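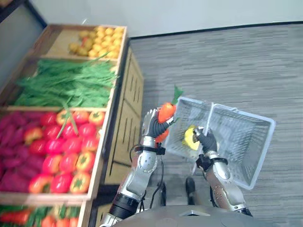
Brelari is looking for six people to write short reviews of animated series and animated films about food, cooking and eating. We have run a small review site for four years and most of our readers come to us for quick, honest notes on whether a series is worth their evening. Food is the part of the site they write to us about most. A good food episode can get a lot out of very little, even a plain wooden produce display with small yellow fruits heaped in one compartment and long leafy greens spilling over the front of the next, and we want reviewers who notice when the drawing of that sort of thing has been done with care and when it has been rushed.

The new section is called Flitier and it opens in April. It will be edited by Leopoldo Arellano, who looked after our film pages until last year. Emiliano Barajas will handle contracts and payment.

## What the work involves

You would write two reviews a month. Each one covers either a full series or a single film. We keep a list of 93 titles that we want covered in the first year, and you choose from it in turn with the other reviewers. You can also put forward titles of your own, old or new, from any country.

Reviews are short. The upper limit is 281 words, not counting the title line, and we do hold people to it. Every review should say:

- what the series or film is about, in two or three sentences
- how long the episodes are and how many there are
- how the food is drawn and whether it matters to the story
- who would enjoy it and who probably would not

We do not give star ratings or marks out of ten. Please do not give away endings.

## Who we are looking for

You need to write clear English and be able to keep to a deadline. Previous published work is welcome but we do not ask for it. You do not need to speak another language – subtitled versions are fine, and so are dubbed ones if you tell the reader which you watched.

Some knowledge of cooking or drink helps. One of our present writers works in a bakery and another cannot cook at all, and both write well about food. We would particularly like to hear from people who know stop-motion, as we have very little of it on the site.

You must be 18 or over and able to invoice us from a UK address. The work is done from home. There is one meeting a year, in the back room at Rosales, and we pay train fares for it.

## Pay

The fee is £90 per review, paid within a month of publication. If we ask for a review and then decide not to run it, we pay the full fee. We also refund one streaming subscription per reviewer, on receipt of the bill.

You keep the rights to your work. We ask that it does not appear elsewhere for the first six months.

## How to apply

Send us:

1. One sample review of any animated series or film with food in it, within the word limit above.
2. A list of five titles you would like to cover.
3. A few lines about yourself. A full CV is not needed.

Use the form on the Sander noticeboard and put "Flitier reviewer" in the subject line. Attach the sample as a plain document. Leopoldo reads everything himself, so a reply can take a fortnight.

Applications close on 2/3/18. Questions about pay or invoicing should go to Emiliano through the same form.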